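工作台整理的小经验:小东西放哪里,笔放哪里

作者:Marcus Ruiz-Ortega
2019年4月17日

我学中文已经有几年,这一页是我自己用中文写的,如果有句子不太自然,请大家原谅。内容都是我在 Kolavdale 的小工作室里试过的办法,没有什么高级的,读者可以挑自己需要的用。

先说台面

我以前直接在木头工作台上做事。木头好看,可是颜色深深浅浅,小螺丝掉上去就找不到。后来我在上面加了一块白色的板。白板的好处很简单:黑的、灰的、透明的小零件,放上去都比较容易看见。脏了用湿布擦一下就可以,用旧了换一块,下面的桌子还是好的。

选板的时候,请注意三件事。板要平,放在桌上四个角都不能翘。表面不要太亮,灯光反射到眼睛里,做一个小时就很累。边要磨一磨,我用200号砂纸走一遍,再用2000号的走一遍,手腕放在边上就不会痛。

板下面如果会滑,可以垫一层防滑的网,就是厨房抽屉里用的那种。不要用双面胶,拿下来的时候很麻烦,我在这件事上浪费了一个下午。

透明的小盒子

我最喜欢的收纳工具是没有盖子的透明小盒。有盖子的盒子看起来更整齐,但是做事的时候一只手常常拿着别的东西,打开盖子就需要第二只手。没有盖子,东西直接放进去就好。

盒子放在哪里呢?我的习惯是放在台面的中间偏后一点。太靠前,袖子会碰倒它;太靠后,要站起来才看得到里面。惯用左手的人,请自己调整。
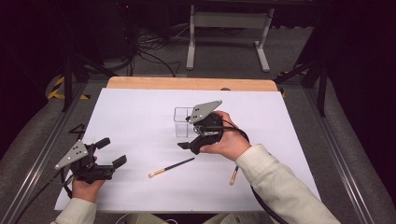
图:白色台面上的透明小方盒,前面斜放着一支像笔的细杆。

盒子里不要装得太满。我的规矩是装到一半就停,因为手指或者夹子还要伸进去。笔如果想竖着放在小方盒里,先试一试盒子会不会倒。盒子轻,笔长,重心就高。可以在盒底放几个大螺母,或者倒一层干净的小石子。石子要先洗,不然灰都粘在盒子里面。

亚克力的盒子不要用酒精擦,时间长了会有细小的裂纹。用温水加一点洗碗液,软布擦干。我有一个盒子就是这样坏的,现在只好用来装橡皮筋。

笔和细长的工具

细长的东西最会滚。圆的笔放在平的板上,碰一下就到地上去了。我有两个办法:

第一,在笔的一头缠几圈有颜色的胶带。胶带让那一头变厚一点,滚得慢,而且远远就能看见。黄色配黑色条纹的最清楚,在白板上特别明显。缠的时候从笔尖往上留出足够的地方,不要影响写字。

第二,给笔一个固定的方向。我每次都斜着放,头朝同一边。这样拿起来不用看。开始的时候觉得很傻,做了一个星期以后,手自己就记住了。

胶带也可以贴在台面的边上,表示“过了这条线不放东西”。我的朋友们到工作室来喝咖啡,看到这条线,也知道杯子应该放在外面。

电线怎么办

手边的电线是我最头痛的问题。线太短,拉着手;线太长,会扫过台面,把小盒子也带走。我现在让线从台面的边上往下走,在桌子下面留一个松的圈。圈不要绑死,手要能自由地动。

地上的线最好用布的扎带绑起来,不要用塑料的,塑料的剪开一次就没有用了。扎带我买的是最长60厘米的,长的可以剪短,短的没有办法变长。地上铺了深色地毯的人更要小心,黑线在上面几乎看不见,晚上走过去容易绊倒。

穿长袖的人

冬天我的工作室只有19度,不穿长袖不行。长袖会盖住台面上的东西,有时候找了很久的笔就在袖子下面。袖口请选紧一点的,或者用一根松紧带把它固定在手腕上。卷起来当然也可以,但是厚的毛衣卷起来很大一团,做细的工作不方便。

结束以后

每天收工之前,我把盒子倒空一次。不知道是什么的零件,放进一个信封,写上日期。信封到了五月我会全部看一遍,还是不知道的就扔掉。

最后擦板。先用干的刷子,后用湿布。如果先用湿布,木屑会变成一种泥,粘在角落里,要用牙签才能弄出来。

下一次我想写怎么修 Rainer 台钳上松掉的把手,零件已经在路上了。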